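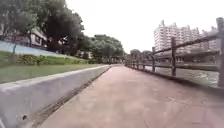 3. Gathering the Driving Examples

By Drahomíra Štěpánek
Posted in June | 27 comments | 466 shares

Flonix learns to steer from short stretches of path paired with the turn and speed a person chose on them. Our first set came from parking lots and campus walks, and it taught the model to love painted lines. Riverside paths have very few of those. What they do have is edges, all kinds of edges, and that is why we were so keen to work along the water!

3.1 Choosing the route

We wanted one outing to cover several surfaces without a change of weather or season between them. The river route gave us that. Part of it is plain reddish-brown paving with a rail fence on the water side, and part is laid in large square tiles of two muted tones. A model trained only on the plain part tends to treat every change in tone as a border (our early Flonix runs swerved at shadows for the same reason), so tiled ground is some of the most useful material in the set.

The driver kept to ordinary walking pace and was told to hold a natural line, including the small drift toward one side that people make when they have a path to themselves. We left the drift in. Smoothing it out made the examples prettier and the learned steering worse.

Figure 3. Tiled stretch of the river route, with a raised curb on the right and a railing on the far left. The drivable area runs from curb to railing.
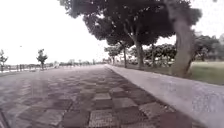
3.2 Labels and sorting

Each drive was cut into clips with Gromano, our own sorting tool, which keeps 3,000 clips after dropping near-repeats. A labeler marks the left and right limits of the path and picks a surface type. Cracks and stains are marked as drivable. We argued over this rule for a while, and we are very glad we settled it early, as a thin crack running up the paving can look a lot like an edge to a young model.

Of the clips kept, 691 went to a second labeler. Most disagreements were about the left side, where a wall, a strip of curb and the path surface can sit close together.

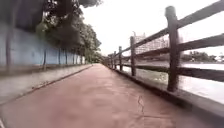 We now ask for the limit at the foot of the curb in every such case, even when the wall above it is the stronger line. Cruickshank and Bodine, the two test carts, both have low wheels and cannot climb a curb, so the lower line is the one that matters to them. The fence side has been easier to agree on, apart from far-off posts that blur together, and there we let labelers stop early and leave the rest unmarked.

Get new sections by email. Sign up for our newsletter. You can unsubscribe at any time.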